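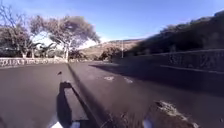 Do you have to read the Trurevcombe mysteries in order?
Mostly you can jump in anywhere, but please read The Cetton Ferry before The Salt Ledger, or you'll have a very good surprise spoiled for you on the second page.

I've been asked that so many times since I started posting about these books that I figured I'd put it first this time. Now, on to the rest of it, and I'm sorry in advance, because I've had a lot of coffee and this is going to be a long thread.

So! I finished The Salt Ledger by Jayanthi Achari last night, all 342 pages, and I have feelings. I'd been saving it since before the holidays, the way my grandmother used to save the good chocolates until they went white around the edges.

If you haven't met these books, they're set in a little harbor town called Trurevcombe, where Inspector Afolabi has been sent after making himself unpopular in the big city. He's a widower, he's tidy, he hates boats. (Naturally, everyone in town who knows anything useful lives on a boat.)

The new one starts with a dead bookkeeper at the Plestlow cannery and a ledger with 27 pages sliced out of it. The first half of the book is really about those pages, who wanted them and who is pretending not to want them, and I could have read twice as much of it.

I know a missing ledger doesn't sound like much next to the serial killers everybody else is writing about. But Achari worked out how the cheating was done, and she lets you work it out too, an entry at a time. I got a pencil out. I was doing sums on the back of the electric bill at midnight, and I was wrong, and I was so happy.

What I love most about her is how fair she is. Go back after you've finished and look at the scene where Afolabi gets his shoes resoled. Everything you need is sitting in that conversation, and I sailed right past it because I was enjoying the cobbler so much. She's been doing that to me since the first book and I still fall for it.

A few people wrote to me to say the middle drags. I'll meet you partway on that. There's a stretch where Afolabi goes up to Cetton to see his sister, and they eat three dinners in a row and talk about their father's house, and the murder sort of wanders off. My husband gave up there.

I didn't mind it, though. His sister, Bisi, is the only person in the series who's allowed to laugh at him, and she asks him a question over the second dinner that he doesn't answer until the last chapter. If you skim the Cetton chapters you'll get to the end and wonder why he's crying in a parking lot.

Where I do have a complaint is the confession. It runs on for pages, and the killer explains things we'd already figured out, and then explains them again to the sergeant. I don't know if an editor got nervous. Achari trusts us for the whole book and then, right there at the finish, she seems to lose her nerve a little.

And I missed Mrs. Prowse from the boarding house! She gets one scene, and she spends it looking for her glasses. I'm hoping that means she's being rested for something bigger in the next one.

Somebody asked how this compares with The Cetton Ferry, which is the one most people start with. The Ferry is the better puzzle. It's tighter, it's meaner, and that last line made me say a word out loud on the bus. The Salt Ledger is the one I'd rather live in for a week. I suspect I'll reread it sooner.

About the audiobook, since I know a lot of you listen while you cook: I only tried the first hour. The narrator does a lovely Afolabi, dry as toast, but he gives all the fishermen the same growl, and in this book it matters a good deal which fisherman is talking. I went back to paper.

Our little online book group is doing The Salt Ledger in February, and you're welcome even if you've never said a word on here before. We split it into 2 halves so the slow readers (me, usually) can keep up. First half stops at the end of the cannery fire. Please, please don't read ahead and then hint. You know who you are and I love you.

Next on my pile is a 900-page Victorian thing with a stolen will and two sets of twins, loaned to me by my neighbor, who wants it back. If I go quiet for a while, I'm somewhere in volume two. Tell me what you're reading in the meantime, and if it has a boarding house in it, tell me first.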